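Fiche de contrôle avant essai : rangement de petits textiles sur table basse
Site Karabulut, pièce de séjour. Révision 3, septembre.
Rédaction : Priit Ramanauskas

Objet. Vérifier que le poste est sûr et comparable d'un essai à l'autre avant de juger si une machine peut trier et ranger des petits textiles domestiques dans une boîte ouverte. La fiche couvre le poste de table, les préhenseurs tenus à la main pour l'enregistrement des gestes et, en dernière partie, le bras Unitz qui rejoue ces gestes à l'atelier Olel.

Cotation : C = conforme, NC = non conforme, R = réserve, SO = sans objet.

1. Local et circulation

1.1 Passage dégagé entre la table et les meubles : C
1.2 Sol plan, sans tapis ni seuil dans la zone de travail : C
1.3 Câbles hors du passage des pieds : R
Commentaire : câble à reprendre le long de l'avant-bras avec deux attaches. La boucle libre ne doit pas descendre sous le plateau.
1.4 Récipients contenant du liquide hors de portée du geste : R
Commentaire : le mobilier reste garni comme chez un particulier, c'est voulu. On demande seulement que rien de renversable ne soit posé sur la table elle-même.
1.5 Éclairage stable pendant toute la série : NC
Commentaire : lumière du jour non maîtrisée. Deux séries enregistrées à des heures différentes ne sont pas comparables pour la détection des bords de tissu. Rideaux à fixer dans une position unique, à noter sur la feuille de série.

2. Préhenseurs

2.1 Serrage des vis de biellettes : C
2.2 État des patins (coupure, décollement, peluches) : R
Commentaire : dépoussiérer toutes les dix prises. Le tissu éponge charge le patin en fibres et l'adhérence baisse avant que l'opérateur ne s'en aperçoive.
2.3 Retour en ouverture complète sans point dur : C
2.4 Risque de pincement côté main : R
Commentaire : index hors de la zone des biellettes. Rappel oral à faire à chaque changement d'opérateur.
2.5 Sangle ajustée, poignet libre : C

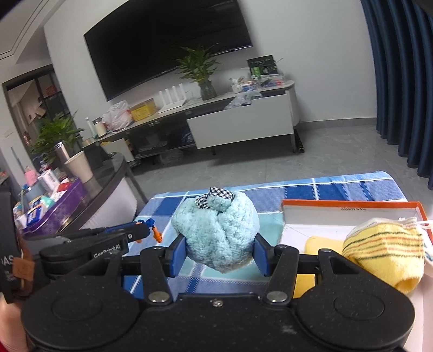
2.6 Effort de serrage sur objet mou : R
Commentaire : c'est le point qui sépare encore nettement l'homme de la machine. L'opérateur qui tient le préhenseur corrige son effort sans y penser. Le bras, lui, ferme jusqu'à la consigne. Sur un textile roulé, une consigne trop haute chasse la matière vers l'extérieur des mors et défait le rouleau ; une consigne trop basse laisse filer l'objet au levage. La plage utile est étroite et change avec l'épaisseur du tissu. Ne pas recopier la consigne d'un objet sur un autre.
2.7 Arrêt d'enregistrement accessible sans lâcher la prise : NC
Commentaire : demande déjà faite à la révision 2. Une commande au pied suffirait.

3. Table et objets

3.1 Table stable, sans jeu sous appui latéral : C
3.2 Nappe tendue et maintenue : NC
Commentaire : une nappe libre suit l'objet quand le patin racle le plateau. Pinces à poser sous le bord, des deux côtés. Le motif à carreaux est conservé ; il gêne la segmentation, et un logement réel ne fournit pas de fond uni.
3.3 Objets secs et propres, étiquettes coupées : C
3.4 Aucun objet dur ou coupant mêlé aux textiles : R
Commentaire : contrôler à la main les pochettes et les tissus froissés avant chaque série.
3.5 Boîte de rangement calée : NC
Commentaire : boîte légère, glisse au premier contact sur la paroi. Adhésif double face sous les quatre angles.

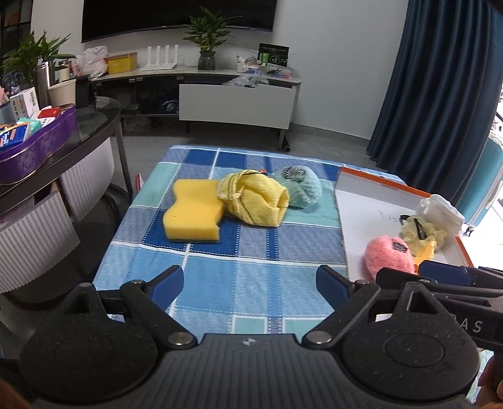
3.6 Diversité des objets suffisante pour conclure : R
Commentaire : l'inventaire doit mélanger des comportements mécaniques différents, faute de quoi un bon taux de réussite ne renseigne que sur un seul cas. Les objets à surface duveteuse se déforment et se reprennent facilement. Une éponge comme la jaune, au contour ondulé en forme de huit, pose une autre question : l'orientation des mors compte, et une prise dans la partie étroite n'équivaut pas à une prise sur un lobe. La serviette jaune roulée juste à côté impose en outre une approche sans toucher le voisin. Prévoir au moins une disposition avec contact entre deux objets et une autre avec objets séparés. Noter la disposition de départ.
3.7 Deux préhenseurs en service sur la même table : R
Commentaire : convenir d'un ordre d'entrée dans la zone. En cas de croisement, celui qui porte un objet a priorité.

4. Rejeu sur bras Unitz (atelier Olel)

4.1 Arrêt d'urgence testé avant mise en puissance : C
4.2 Zone d'évolution balisée, personne à l'intérieur : C
4.3 Vitesse réduite pour le premier passage : C
4.4 Résultats de la dernière campagne, logiciel Uka : 112 prises tentées, 67 objets déposés dans la boîte sans intervention, 53 de ces dépôts au premier essai.
Commentaire : les échecs se concentrent sur les tissus souples posés à plat. Le bras trouve l'objet, descend au bon endroit, et ne pince que la nappe ou rien. Les objets noués ou roulés passent bien mieux.
4.5 Comportement après échec : NC
Commentaire : le bras recommence le même geste au même endroit. Limiter à 3 tentatives puis mise en attente.

5. Avis

Prise et dépôt d'objets compacts : utilisable sous surveillance.
Prise de tissus à plat : non acquise.
Pliage : non évalué, hors fiche.
Fonctionnement sans personne dans la pièce : refusé en l'état (points 3.5 et 4.5).

Points à lever avant la prochaine série : 1.5, 2.7, 3.2, 3.5. Le point 4.5 dépend d'Olel et ne bloque pas l'enregistrement à la main. Retourner la fiche signée avec les feuilles de série, une par opérateur.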